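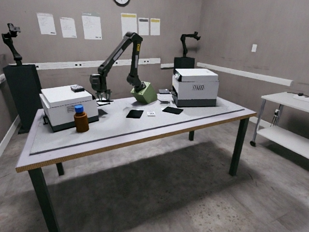
Flynn Merrick wrote under my last post that a bench arm saves no labour at all, it only moves the labour to whoever writes the deck layout. He has a point, and I have spent part of the week trying to put a figure on it.

Our bench at Plernidora handles 3000 plates in a busy month. Before the Nuvon scheduler went in, two technicians moved every one of them by hand between instruments and logged each transfer on paper. The arm now has 2488 of those. The rest are odd formats, reruns and anything Jaqueline Quezada marks as urgent, and they are still done by hand.

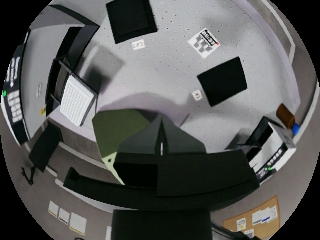 Layout work takes 14 hours a month, nearly all of it Jaqueline's. She used to spend that time pipetting. Her grade has not changed, although the job plainly has, and I have raised this with Higinio Ledesma twice. The technicians' handling time has dropped by more than 14 hours, so Flynn is wrong on the sum. He is right about who carries it.

The other change is the shift pattern. Saturday cover used to mean a full day on site. It now means a check of the queue at 7 a.m. and a call-out if a run has stopped. Nicanor Quezada prefers it. Raghavendra Kandasamy does not, as the Saturday allowance went with the full day.

I wrote a shorter account of this for the staff bulletin: 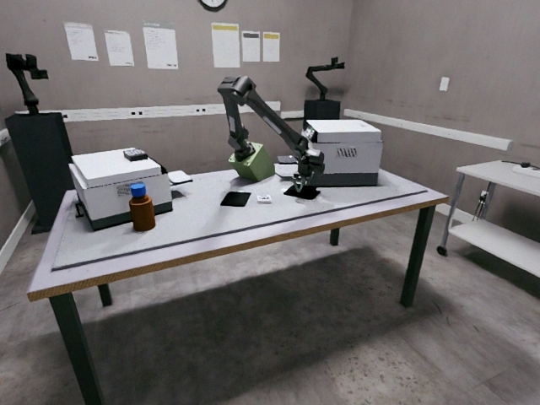 Flikport Staff Bulletin, issue 14, page 2

The bulletin version leaves out the allowance. It also gives stoppages as a monthly total, and I would sooner see them by cause. Most of ours are position errors after someone has cleaned the deck and put a plate pad back slightly off its mark - a fault in our procedure, and one the scheduler cannot see until a pick fails.

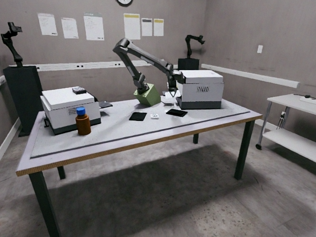
What I have asked for

A regrade for layout work, a written call-out rate, and a position check signed off after every clean. Higinio has the list. The Naidu contract comes up for renewal in May and I want all three settled before then.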